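Dalma on a slow afternoon

My neighbour Pravine grew up eating dalma at least twice a week, and she has been telling me for years that I make lentils too complicated. Dalma is an Odia dish of split lentils cooked with vegetables in the same pot. It has no onion or garlic in the version she gave me, and the flavour comes mostly from the roasted spice added at the end.

What goes in

A cup of toor dal, a small raw papaya, a potato, a piece of pumpkin and a short aubergine. Plantain is good too if you can get it - I couldn't. You also want turmeric, a bay leaf, ginger, ghee, dried red chillies, cumin seed and some grated coconut.
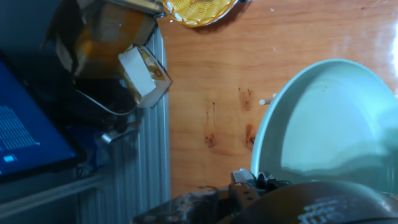
Cooking it

Rinse the dal until the water is nearly clear, then simmer it with the turmeric, bay leaf and ginger. When the grains are half soft, add the papaya and potato. The pumpkin and aubergine go in later or they fall apart. I put everything in together the first time and got soup.

Toast 2 teaspoons of cumin with 3 dried chillies in a dry pan until they darken, and grind them coarsely. Heat the ghee, crackle a little more cumin in it and pour it over the pot. Stir in the ground spice and coconut, then salt to taste.

Mohandas Subramaniam, who I used to work with, makes his with far more coconut and a pinch of sugar. I tried it that way in February and prefer it plainer.

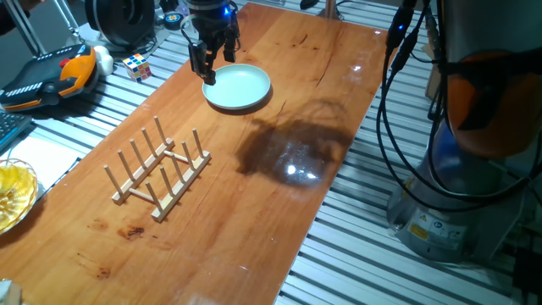 Leftovers

It thickens overnight, so add a splash of hot water when you warm it up. I eat it with rice on the first day and with flatbread on the second. The ground spice keeps for a couple of weeks in a jar and is good on boiled potatoes.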